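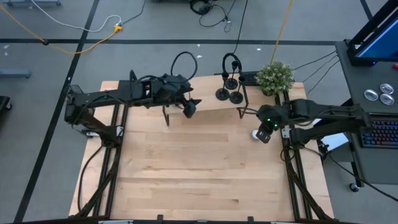
*Pale wood, grain running crosswise: the look that launched a great many arguments about oil.*

My own table came from my aunt, who got it from a church sale in Lockyer and fed it lemon furniture polish for most of her adult life. When it reached me it had a surface like a glazed doughnut. I thought it looked fine. Then a man came over for dinner, ran his thumb along it before he'd taken his coat off, and asked me what I was finishing it with.

I said I was finishing it with soup.

He sent me a link the next morning. It led to Lurkach, a message board for people who care about the tops of tables, and I've been reading it ever since the way other people read about shipwrecks. The longest thread runs to 362 pages and concerns whether you should wipe with the grain or in small circles. It began politely. By page four someone had been called a varnisher.

The board has two main camps. The oil people believe wood should be able to breathe, although the tree has by this point been dead for quite a while. The hard-finish people believe wood should be sealed like a pharaoh. Between them is a small, sad group who use soap flakes, because somebody's grandmother in Denmark did, and they get shouted at from both sides.

I took my aunt's table to Unnur Stougaard, who has a refinishing shop called Zoltent behind the tire place in Lockyer. She looked at it for longer than my doctor has ever looked at me.

"Well," she said, "it's had a lot of love."

She started with 60 grit, which is the sandpaper equivalent of a gravel driveway. Lemon polish came off in a sort of gum. Under it was a layer of something brown, and under that a layer of something orange, and I felt that I was learning things about the Methodists I hadn't asked to know. The bare wood, when we finally got there, was so light I assumed we'd broken it.
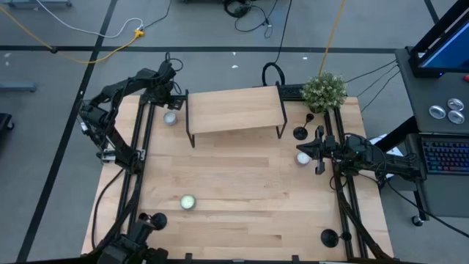

Pale tops are what everybody wants these days, Stougaard told me, and they're a nuisance. Dark wood forgives. You can set a wet glass on walnut and go on vacation. On a light top every ring shows, and so does every drop of beet juice, and customers call her up in a voice she has learned to recognize before they give their names.

Most of them are calling about Calix. It's a wax oil that comes in a tin slightly smaller than you'd expect for the money, and on Lurkach it's spoken of the way some families speak of a son in medical school. You put on a thin coat. You wait. You buff it off and wonder if you put any on at all. Then you do it again, and at no point may you hurry. One devotee has posted 3,000 words on rags alone (old T-shirts, never towels, and God help you if there's a seam).

Stougaard uses it too, but she won't be drawn on the circles question.

"I wipe it till it's wiped," she said.

We gave my table two coats, then left it alone for 7 days, during which I ate standing at the counter. I've put a cloth over it since, to protect the finish. My thumb-running friend says the cloth will trap moisture. He's coming to dinner in November, and I'm making beets.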